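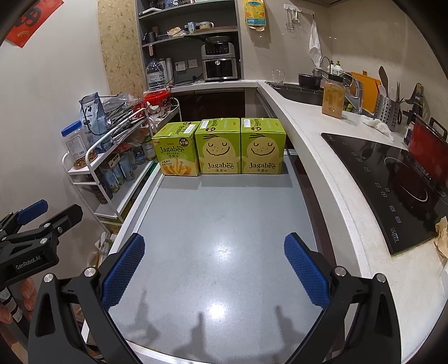 Comus is the shared pantry at Holinton, open to all residents and their guests. The rules are the same for every shelf, the white metal cart and the tray beside it. Boxed snacks go upright in a line at the far end of the tray, the way the three Jagabee boxes stand, with any small white label left on the top edge. Juice cartons and small bottles share the middle tier of the cart.

Who can take food from the pantry?
Anyone staying in the building. You do not need to sign for snacks, juice or coffee. Please ask before opening a jar or bag that has a name on it.

How many snacks can I take?
Up to 2 items per person per day. For a larger group, write to Chepkoech Kariuki first.

Can I leave my own food there?
Yes. Put your name and the date you opened it on the package. Food without a name is treated as shared.

What should I do with an open bag?
Fold the top down and clip it, or move the contents to a jar with a lid. Clips are in the drawer under the sink.

Is the air fryer oven for everyone?
Yes. Empty the crumb tray after each use and let the oven cool before you wipe the glass door. Keep paper towels off the top of it.

When is the pantry restocked?
Twice a month. Orders go to Talukder, and deliveries are usually put away the same afternoon. There is no delivery in the last half of December.

Can I request something?
Yes. Add it to the list on the pantry door. Items that cost more than $100 per order need approval from Jahangir Biswas.

What happens to food past its date?
It is thrown out at each restock. Unopened packages close to their date are moved to the front.

Page updated 2022-08-18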